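The ferry to Mosen had been canceled again, so she walked back up to the house and put the kettle on. Her bag stayed by the door. Her sister had left the key under the step, along with a note that the heat only worked in two rooms.

She had not slept there since August. The stairs had been painted and 4 of the windows still stuck. She ate toast standing up and tried to remember what she had meant to say at the funeral.

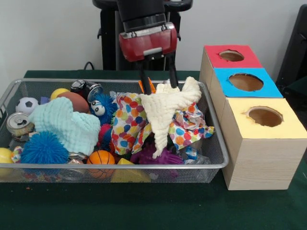

Her sister said on the phone that there was no speech to give, that the service would be short and she should just come when the boat ran. She wrote down the sailing time and went up to bed.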